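Workshop notebook – wood finishes bench
Thursday, June

Started 8.15. Dry overnight, windows shut, heater off. Humidity in the room a bit higher than I'd like but steady, so I went ahead.

Continuing the shellac and oil comparison for the Lirosa cabinet doors. Batch 5 of the test boards came off the rack this morning. These are the ones with the thin shellac sealer under the hard wax oil. Batch 4 had the oil straight on bare wood and looked blotchy near the knots, as noted last week.

Board by board:

A and B, ash, one coat sealer, two coats oil. Even colour, slight drag when I run a fingernail across. The second coat probably went on too soon. I wrote 6 hours on the tape but the can says overnight, and I think the can is right.

C, ash, no sealer. Kept as the control. Duller than A and B, grain raised along one edge where I didn't sand back after damping. My fault, ignore that edge.

D and E, beech, one coat sealer, two coats oil. D is good. E has a run down the left side, about a hand's length, which I missed because the rack light was behind me. Scraped it back with a card scraper and will do that face again.

F, beech, two coats sealer. Too much. It sits on top like varnish and the oil hasn't taken at all, still tacky in the corners after three days. Rigoberto said this would happen. Binned the idea of two coats.

Ran the water ring test on A, C and D. Cold mug with a wet base, left 300 minutes under the bench lamp, wiped off, then left to dry. A: no mark. D: faint ring, gone by the time I'd had lunch. C: clear white ring, still there at four o'clock. Will look again tomorrow, but I don't expect it to shift.

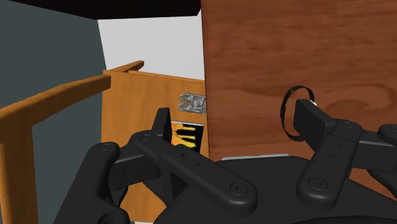 Hot mug test not done. The kettle in the side room trips the breaker if the extractor is on, and I didn't want the extractor off with thinners open. Balakrishnan is going to bring a flask in.

Gloss readings with the Barajas meter, same spot on each board, three readings and the middle one written down. It kept drifting on the first board, so I cleaned the tile and started over. After that it behaved. D gave 86 straight after buffing, far too shiny for what Lirosa want. Rubbed down with a grey pad and a smear of wax and it dropped to something much closer to their sample. I didn't write the second figure down before the meter switched itself off. Redo tomorrow with fresh batteries.

Sanding. The new discs from Havard clog faster than the old ones on beech. On ash there's no difference I can see. We have most of a box left, so use them up on ash and keep the old ones for the beech doors. I've marked the boxes with a pen. Order number for the old type is 2377 if anyone needs it, the label has come off the shelf.

Smell. Board F still smells strongly. A to E don't, unless you put your nose on them. Worth saying because the client asked about it twice.

Also tried the edges with a foam brush in place of the rag. Quicker, and it gets into the moulding, but it leaves small bubbles if you press. Light strokes, one direction, then leave it alone. The Imholm brushes shed less than the cheap ones. I'd still use a rag on the flat faces.

Sealer mix for the record: flakes dissolved in meths overnight, strained through a paint filter, cut by half again before use. The jar on the window sill is the old batch and has gone cloudy. Please don't use it. It should go in the waste drum, but the lid on the drum was stuck and I ran out of time.

Rags: all hung out flat on the line outside, none left in the bin. Checked before locking up.

For tomorrow:
Look at the ring on C.
Batteries for the meter, then D again, plus A for comparison.
Second go at E, rack turned round so the light is in front.
Hot mug test if the flask turns up.
Ask Rigoberto whether the door backs get the same finish or sealer only. The drawing doesn't say, and I've been assuming the same.

Locked up 5.40.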